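Geltia Weekend Market Pilot
Second progress report to the Skomar Fund
14 March 2014
Prepared by Samran Wiriya, project lead

Where we stand

The grant agreement asks for a report at the halfway point, with spending, results so far, and a view on whether the second half should go ahead as planned. Spending is on track. The results are thinner than I would like, and I have tried not to dress them up. The first report, which I also wrote, used the word "momentum" four times. I would take most of those back.

The pilot set out to test whether a regular produce and prepared food market would give people in the Geltia district a cheaper place to buy fresh food, and whether small sellers could make enough from it to keep coming without a subsidy. We have held 11 markets to date. One more was called off the night before on account of wind, and the sellers who had already bought stock were paid for half of it out of the contingency line.

Sellers

We signed up 14 sellers at the start and 13 of them came to the first market. That was the best turnout we have had. The ones who sell hot food have stayed. The growers have been harder to hold on to, and two of them told me plainly that they make more by driving the same truck to Nasr, where the stalls cost more but the customers are already there.

Stall fees are still waived. The plan says we start charging in May. I doubt that the growers will stay once we do, and I don't think a reduced rate solves it. Their complaint is with sales. A free stall that sells half a truckload is still a bad day for them.

Customers

The proposal promised 600 visitors per market. I have never been comfortable with that figure. It came from the Trevilex study, which asked residents whether they "would visit" a market if one opened, and people say yes to that sort of question. We do not have a door to count at, so the attendance sheets depend on whoever is holding the clicker, and a person who goes out for coffee and comes back gets clicked twice. Even with that helping us, we reached the target once, on the opening day, when there was a band and free soup.

What sellers report from their own tills is more useful and less cheerful. Hot food does well until early afternoon. Produce sells in the first two hours, mostly to older residents who come every time and buy a lot. Families, the group the project was written for, come late if they come, and tend to buy lunch and leave.

Prices

We compared a basket of basic items with the two nearest supermarkets on three dates. The market was cheaper for greens, onions and eggs. It was more expensive for fruit on every date. The overall basket came out slightly lower twice and slightly higher once. The draft press note described this as "real savings for local families." I have asked for that line to be taken out, and I would ask the Fund not to repeat it from the earlier draft.

The Trevilex survey

Trevilex carried out the midterm customer survey under the evaluation budget. Satisfaction scores are high. I would treat them with care. The survey was handed out at the stalls, so everybody who answered had already decided to come. It tells us that shoppers like the market, and it says very little about the people who have stayed away. The remaining evaluation money would be better spent on a short mail survey to addresses in the district, and I am asking for approval to make that switch.

Site

The site agreement runs to the end of the grant period and has given us no trouble apart from the lack of a water point. We still bring in tanks. Shade is the more serious matter. Sellers bring their own canopies, and the leafy greens suffer by noon on clear days. A quote for shared canopies came in well above the equipment line, so I have not signed it.

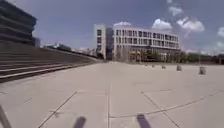
The open plaza, with the multi-story building beyond.

Budget

Spending is a little under plan, mainly on publicity. Flyers did nothing that I can measure and I stopped reordering them. Staff hours are over, and will stay over, as setup takes longer than the proposal allowed for.

Requests to the Fund

1. Move the remaining Trevilex evaluation money to a mail survey.
2. Put off stall fees for growers until the survey results are in. Hot food sellers can pay from May as planned.
3. Replace the visitor target with a sales target reported by the sellers - they keep those figures anyway.

If the Fund would prefer to end the pilot early, I would need a decision before the May markets are confirmed. I am not recommending it yet.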